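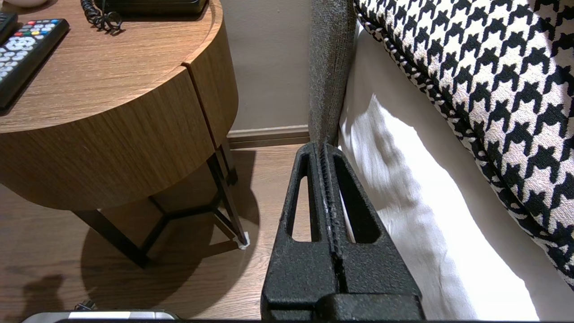 Aisling Ní Mhurchú
Staff writer, software and controls

Home News Interviews Archive Contact

Cheng-en Wei writes the motion planner at Surkever, and most of his May went on the space between bedside furniture and beds.

"A planner likes open space," he says. "Put a round nightstand next to a headboard and the free volume is a slot. The sampler hardly ever lands in it."

The old release drew samples uniformly and gave up after 100 milliseconds. The current one, Hestow, biases them along the axis of any gap the depth map reports - a change of 158 lines, most of them tests. Fingers stay closed on approach, to keep the swept volume small.

Textiles are harder. Wei's collision model treats hanging bed linen as soft, with its own cost, and upholstery as rigid. "If you mark a sheet as solid, the slot vanishes and you get no plan. If you ignore it, you drag it."

Of 19 logged failures in the last test set, 14 came from perception. Bold fabric patterns upset the stereo matching, he says, and the fix is still on a branch.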